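Sim talk, speaker notes (10 min slot, don't run over)

Title slide. Say hi, say Roninside, move on. Skip the org chart.

Start w/ the problem: planner is fine, perception is fine, the two of them together are not. Hakska publishes poses in the base frame, planner wants them in the gripper frame, transform lookup lags. Everyone blames the grasp. It's the timestamps.

Slide 3 - the stack, quickly. Perception node, Hakska, planner, controller at 20 Hz. Point at the lookup and stay there. Ask who's been bitten by stale transforms. Wait for hands.

Next two slides - rendered views, flip thru them, keep talking. Lighting matters more than poeple think. Depth is easy in sim, colour isn't. 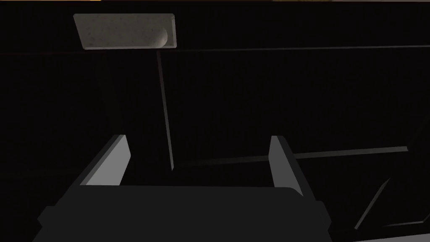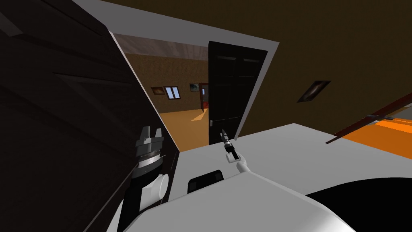

Sim renders. First: open gripper, dark workspace. Second: both grippers, doorway behind.

Back to timing. Fix was boring: stamp at capture, buffer 13 frames, planner asks for the pose at that stamp. If it's not in the buffer, refuse to plan. Do NOT extrapolate. (Sukton branch still extrapolates, don't get drawn into it, take it offline.)

Collision margins: was 10 mm, now 2 near the target only. Show the config diff. Mention the colour randomizer if there's time.

Demo if wifi behaves - otherwise the recorded one, its on the desktop.

Questions. Somebody will ask about real hardware, answer is October.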